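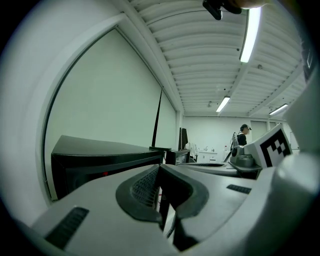
According to Dramov, the varnish on the market-day painting should stay where it is, because the yellow is part of how people know the picture by now. I wrote this down on Tuesday after we talked and I have thought about it since. I don't fully agree, but I want to have it in the notebook before I give my own side.

**Tuesday, continued after lunch**

Opened two small windows in the varnish, both in the sky at the upper left, where the paint is thick and safe. Free solvent on cotton swab, rolled and not rubbed. First window: the brown layer came away evenly and the swab stayed clean of pigment. Second window: same result at first, then a slight pull of blue on the third swab. Stopped there at once. I think that the blue in this place is a later touch and not the painter's own, but one swab is not enough to say it.

The sky under the varnish is much colder than we expected. In the old catalog the picture is called "Evening at Clusar," and everybody has written about the golden light. With the window open it looks to me like morning. The women with the baskets have their shadows on the left side, and if I understand the plan of the square correctly, left is west. To be checked with a map. I asked the archive in Clusar for one but they have not answered.

About Dramov's argument: it is true that the visitors like the warm tone. It is also true that the painter wanted to show an ordinary day in the town, with the fish seller, the mule and the wash hanging over the street, and a golden haze makes all of this more sweet than he painted it. The dress of the fish seller looks brown to everyone. I would like to know if it is red. A third window at the hem, not larger than a fingernail, would tell us. I will ask before I do it.

**Stretcher and canvas**

Lower member has old worm holes, no fresh dust. Two keys are missing at the right corners. Tapped the remaining ones, they sit firm. Canvas is slack at the bottom and there is a bulge behind the mule, probably something fell between canvas and bar. Did not fish for it today. Label on the back is from Barta, the frame maker, the number is not readable even in side light.

**Materials**

- Colus gel, 35 ml left in the open jar. Order new one before we start on the figures.
- The fine swabs are finished, I rolled my own. They are too fat for the faces.
- Japanese tissue: enough.

**UV**

Done with lights off at 5 p.m. The varnish shines green over everything except 3 dark patches: one in the sky (near my second window, so this fits with the blue), one on the church wall, one across the mule's neck. The patch on the church wall has a straight lower edge, which I find strange for a retouch. Maybe there was a sign or writing on the wall which somebody wanted to cover. Infrared is necessary.

Please do not put the painting back face to the wall, the windows are still soft. Next: ask for permission for the hem, compare the blue with the other sky from the same series, write to Clusar again.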